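Ticket 1915: Open day demo cell, rack task and box task
Queue: Nollthorpe demo floor
Opened by: Vernon Penner
Assigned to: Finbarr Ní Chonaill
Priority: High (was Low until Vernon told the Dondano people they could bring their kids)
Status: Closed, with grumbling

Reported problem

Visitors come through in June and the cell is supposed to do two things for them: handle the clear tube rack, and do a two-arm job on the storage box. During the morning run-through the rack task stopped with "object not confirmed" before every lift. The box task ran once, then the left arm sat there and thought about its life. Vernon would like both working by 2:00, when he walks the first group over from the coffee.

9:40, Finbarr

Restarted the Cedus controller. I know. It's step one on the sheet and I'm not going to be the one who skipped it. Same error on the rack.

10:05, Finbarr

Pulled the wrist view during a grasp. The fingers are where they should be, one on each side of the rack at the near end. What the detector makes of it is another matter. We have a see-through rack on a tablecloth covered in flowers, and the flowers come right through the plastic. It's full of round holes, and at least one of them has an orange-red blossom sitting in it like it was put there on purpose. There's also a hard white reflection on the left wall.
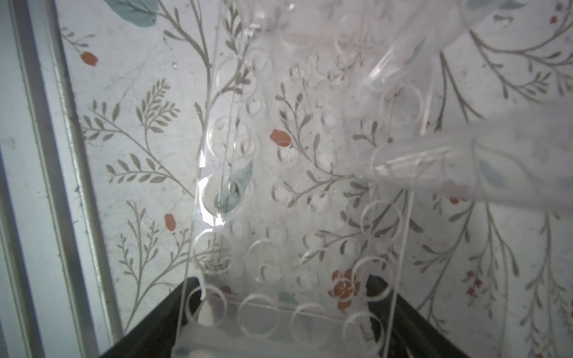
10:20, Vernon

Can we not just use a different tablecloth? The pattern was picked because Li said visitors like to see the robots cope with "a real home." My home doesn't look like this, but I don't get invited to those meetings.

10:35, Finbarr

We could, but the posters already say "busy backgrounds welcome." So the cloth stays and I get to earn my lunch. Tried the following:

1. Dimmed the overhead light by one step. The confirm check passed twice, then failed.
2. Raised the confirm timeout from 20 to 2000 milliseconds. The robot now fails with more dignity.
3. Turned off the color check for anything tagged "clear." It had been matching on the cloth, so every grasp scored as a grasp on a flower.
4. Put the light back up and ran it again with the color check still off. Passed.

Ran 12 more with step 3 in place. All confirmed. I've set the timeout back to 20 so that step 2 can be forgotten by everyone, me included.

11:15, Vernon

Great. Now the box?

11:30, Finbarr

Now the box. The left arm waits for a "ready" from the right arm before either of them closes on it. The right arm was sending it. The left arm was listening on the old channel, the one we used for the Dondano trial, and I'd like it noted that I asked for that config to be deleted at the time. (It was renamed "old_final_keep" instead.) Pointed it at the right channel and sent both arms to the approach position with the props still on the mat — the plush, the test tubes, the snack packet, all of it — so the path check had something to complain about. It had no complaints. 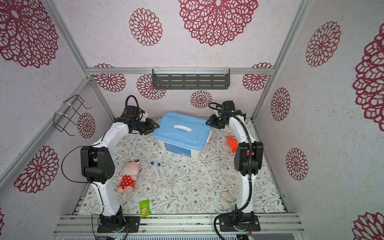
Approach position, one gripper toward each end of the blue-lidded box.

11:50, Vernon

Looks good from the rope line. Two questions from the walk-through. Someone's going to ask whether the doll in the polka dots has a name, and someone's going to ask whether it can open the snack.

11:55, Finbarr

No, and no. Please don't let them vote on the first one.

12:30, Finbarr

Full dress run, rack then box, no stops. Notes for whoever is on the console this afternoon:

Leave the color check off for clear items. If the box task hangs, look at the channel name before you restart anything. Don't lean on the rail bed while the arms are moving, and that includes Vernon — he does it when he's explaining.

4:45, Vernon

Two groups done. One stop, when I leaned on the rail bed. Okay to close.

4:50, Finbarr

Closing. Opened a separate ticket to delete old_final_keep.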